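From: Océane Lachance
To: plosorby-tenants list
Date: January 2025
Subject: Re: [plosorby-tenants] Kitchen radiators and the boiler quote

Hélène Chisholm wrote:

> I've now had both heating firms in the building. Stoltia wants to
> replace the circulation pump and leave the boiler alone. Gravo
> looked at the same pump and said it was fine, and that the trouble
> is air and sludge in the risers on the north side. They want to
> flush the whole system.
>
> Stoltia's price is lower by a good margin. Gravo can't come until
> February. Before I take either one to the owners, I need to know
> which apartments are cold, and in which rooms. So far I have four
> people saying "the heat is bad" and one saying it's too hot.
>
> Also, please stop bleeding the hallway radiators yourselves. The
> pressure in the boiler room was down again this morning.
>
> Hélène

Hélène, thanks for doing this. I'm in 12, north side, top floor, so I'm probably one of your four.

What I have is this. The living room radiator gets hot all the way across within half an hour of the boiler coming on. The bedroom is on the same riser as far as I can tell and it's slower but it gets there. The kitchen one is hot at the inlet, lukewarm for the first few sections, and cold after that. It has been like this since the fall. I bled it twice in my own apartment (not the hallway, I promise) and got a little air the first time and only water the second.

I don't know enough to say Gravo is right, but if the pump were weak I would expect all three rooms to be bad up here, and two of them are fine. The person below me has a cold kitchen too. She isn't on the list, so I'll pass on whatever gets decided. Her bedroom is warm. It would be useful to hear from somebody on the south side, top floor, because that's the longest run from the boiler. If their kitchen is hot, I would want Stoltia to explain what a new pump is going to fix.

A few questions for both firms, if you are talking to them again:

Did either one measure the temperature on the return pipe, or only on the supply? The man from Stoltia was in my kitchen for a very short time and he only put his hand on the radiator. He didn't have a meter out that I saw.

Does Gravo's price include new valves where the old ones are stuck? Mine won't turn past halfway and the one in the bedroom doesn't turn at all. If they flush the system and leave those in place, we may be paying for a second visit.

Will they need to get into every apartment on the same day? People need notice for that, especially the ones who work nights.

What happens to the hot water while the flush is going on? In my last building we lost it for two days and there had been nothing about that in the notice.

On the money, I think the owners will go straight to the lower number unless we give them something in writing. The last repair was $2,000 and it was for the same complaint. I have a copy of that notice somewhere and will scan it. It says "kitchen heating restored on all floors," which wasn't true on mine.

In the meantime I've been keeping the thermostat in the hall at 65 and running a small electric heater in the kitchen in the mornings. I moved the table away from the outside wall, and that has helped more than the heater has.

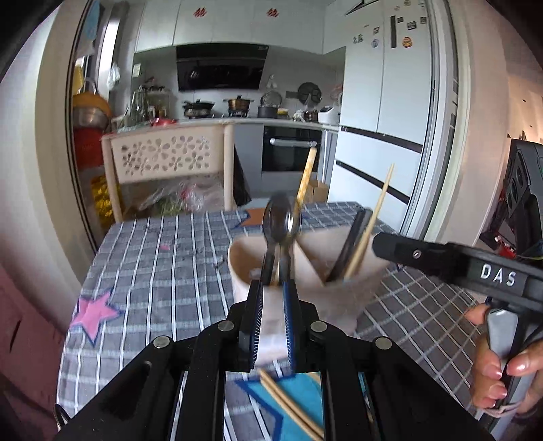 My electric bill went up in December and I expect January's will be higher. If other people are using heaters too, could they say so when they write to Hélène? I would like the owners to see that the cost of doing nothing is already being paid by somebody. Please also don't run one off an extension cord. The wiring on the north side is old and I've tripped the kitchen breaker twice with the heater and the kettle on together.

One more thing, on the boiler itself. There's a Carrier sticker on the unit in the laundry room and I've seen people on the list refer to that as the boiler. It isn't, it's the air handler for the ground floor. The boiler is behind the locked door next to it. If you are reporting noises, please say which one it is, as I think some of the confusion in the last round came from that. The knocking I hear at night is in the riser by my kitchen and starts a few minutes after the heat comes on.

Could everyone send Hélène their apartment number, which side they are on, and for each radiator whether it's hot, partly hot or cold? Check it when the boiler has been running for an hour, with the valve fully open if it will open. Send it to her directly and not to the whole list. I can put the answers into a table if she forwards them to me, and I can go around and knock on the doors of the people who aren't on email.

I can let either firm into 12 any morning before ten. After that I'm at work and the super has a key.

Océane
Apt. 12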